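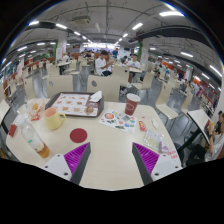

Table clearing, cafeteria hall: hand-held gripper at a table with tray, cup, mug and bottle.

Forbridge Field Practice Group
Minutes, December meeting
Room 304, Gitville office, 10 a.m.

Present: Mwangi Makori (chair), Ye-seo Yeon, Domenica Imhof, Myung-ja Seok (minutes)
Apologies: Settimio Cirillo

1. Previous minutes
Accepted with one correction. Under item 4, "operators may" should read "operators must."

2. Recording in public dining areas
Domenica presented draft 2 of the site rules. The main change is in section 3, bystanders. The old text asked operators to get permission from the venue only. The draft adds a notice at each entrance to the area and a contact number on the notice. Mwangi asked whether a notice is enough when other diners are seated within view of the lens. Domenica said the draft requires faces to be blurred before files leave the site laptop, and that this applies to people in the background too. Ye-seo wants the blur step checked by a second person. Agreed, to be added as 3.4.

Operators should not start at a table while anyone is still eating at it. Agreed without discussion.

3. Food, drink and leftover items
Long discussion. The current rule says "clear liquids first," and teams read it two ways. Some take it to mean transparent liquids. New wording: "Move any cup, mug or bottle that may contain liquid before moving paper or wrappers." Bottles lying down or leaning are to be treated as open unless the operator has checked the cap.

Small items (condiment packets, scraps, stickers) were left out of draft 1. Myung-ja noted that these end up under the tray liner and get missed in the end-of-task check. They will be listed by name in the task sheet.

Personal items such as phones are out of scope. If one is found, stop and hand it to venue staff.

4. Finger cleaning
Of the 1032 episodes reviewed, 94 had no cleaning entry in the log. Ye-seo thinks most were cleaned and not written down. The group did not accept this as a reason to leave the rule alone. Fingers and contact pads are to be wiped before each new table, and the entry made before the next recording starts. The log form in Fumar will get a required field.

Ribbed fingers take longer to clean than flat ones. Mwangi asked for a swab to be added to the kit. Cost to be checked.

5. Jin pilot
Postponed, Settimio absent.

6. Any other business
Domenica asked that operators keep aisles clear and keep kit bags off chairs. Mwangi will raise it at the next briefing.

Actions
Domenica: draft 3 with 3.4 and the new liquid wording
Ye-seo: required cleaning field in Fumar
Myung-ja: small items list for task sheet
Mwangi: swabs, price and supplier; briefing note on aisles
Settimio: Jin pilot summary in writing

Meeting closed 11:25 a.m.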